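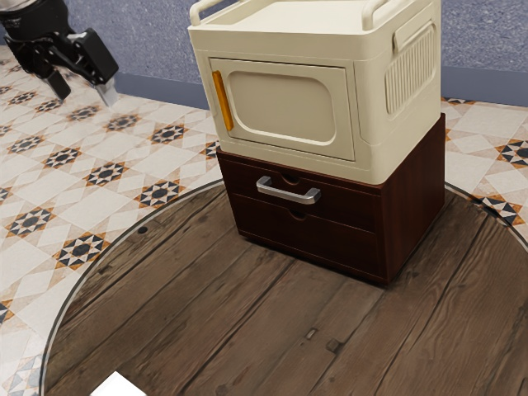 Figure 2. Storage box on a round wooden platform.

Section 2: Setting up the Vokenex warning receiver

This section applies to receivers issued to households and workplaces in the Grudulham district under the public warning scheme. The receiver sounds an alarm and displays a short message when the district control room reports an armed attack, an explosion, a suspicious package or a road closed by the security services. It does not replace the outdoor sirens.

Before you begin

You will need the receiver, its mains lead, the registration card and a pencil. Registration must be completed within 30 days of issue. After that the card number expires and a new one must be requested from the Eskola service desk.

Caution: Do not connect the receiver to the mains until the back-up battery has been fitted. A receiver started without its battery will record a fault, and the fault must be cleared by the service desk.

Fitting the battery and choosing a position

1. Turn the receiver face down on a soft cloth and slide off the rear cover.
2. Insert the battery with the red lead to the left. Replace the cover and press until it clicks.
3. Place the receiver on a firm, level surface where it can be heard from the bedrooms. Keep it at least one metre from televisions, microwave ovens and cordless telephones.
4. Extend the aerial fully and connect the mains lead. The signal lamp will flash amber while the receiver searches.
5. Wait for the lamp to turn green. This may take up to four minutes.

Note: Buildings with reinforced walls may receive a weak signal. If the lamp remains amber, move the receiver closer to an outside window and repeat step 5. Where a protected room is provided, a second receiver may be requested for it.
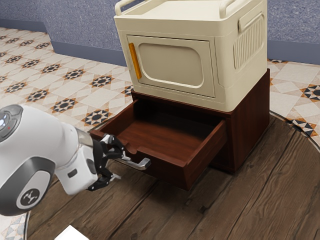 Registering the receiver

6. Press and hold MENU until REGISTER is displayed.
7. Enter the number printed on the registration card and press OK.
8. Enter your zone code. Zone codes are listed on the reverse of the card.
9. Check the zone name on the display. If it is wrong, press BACK and enter the code again before continuing.

Caution: A receiver registered to the wrong zone will sound for incidents elsewhere and may remain silent for incidents near you. If you move house, register again on the day of the move.

Setting the alert radius

The alert radius decides how close an incident must be before the receiver sounds. The factory setting is 400 metres. It may be increased in steps of 100 metres but cannot be reduced.

10. Press MENU, select RADIUS and use the arrow keys to change the value.
11. Press OK. The new value is stored when the lamp flashes twice.

Messages sent at Level One, which cover an attack in progress or an armed suspect at large, ignore the radius and sound throughout the zone. 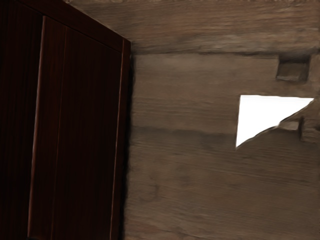
Dark wooden cabinet beside a plank wall.
Text: Maureen Thackley
Senior Technical Author, Vokenex Undari Office

Testing the receiver

12. Press TEST. The alarm sounds for five seconds and the words TEST ONLY are displayed.
13. Confirm that the alarm can be heard in every occupied room with the doors closed.
14. Disconnect the mains lead and press TEST again to check the battery.

A district-wide test is held each August. No action is required from users during the test, but a receiver that does not sound should be reported to the service desk.

Note: The volume of Level One messages is fixed. Users with hearing loss may apply for a vibrating pad, which connects to the socket marked AUX.

When a message is received

Read the full message before leaving the building. Follow any instruction to remain indoors until the words ALL CLEAR are displayed. Do not telephone the control room to ask for further details. To report an injury or an attack you have witnessed, use the emergency number on the front of the receiver.

Revised 14 January 2018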